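Print this page
E-mail this page

so by the time we found parking at Trurnum it was past 10 and the good coffee was gone (my own fault, I stopped for gas). Still, what a fun open day! Hall 5 was all snacks and lunch stuff, and I could have stayed there until closing. I'm a sucker for a nicely set table, and I came home wanting wicker baskets for everything. One sandwich in a shallow basket looks like a real lunch! I also loved the red bottles on a clear two-tier stand, with a plain cream tray in front and the packaged snacks in a white bin. My sister wanted to see the Clondik stall next, so off we went, and I spent 14 dollars on crackers.

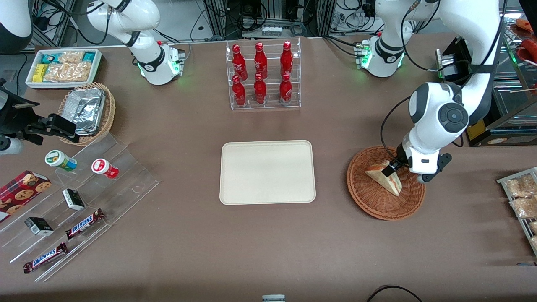 We're going again in December, earlier this time, and I'm bringing a bigger bag.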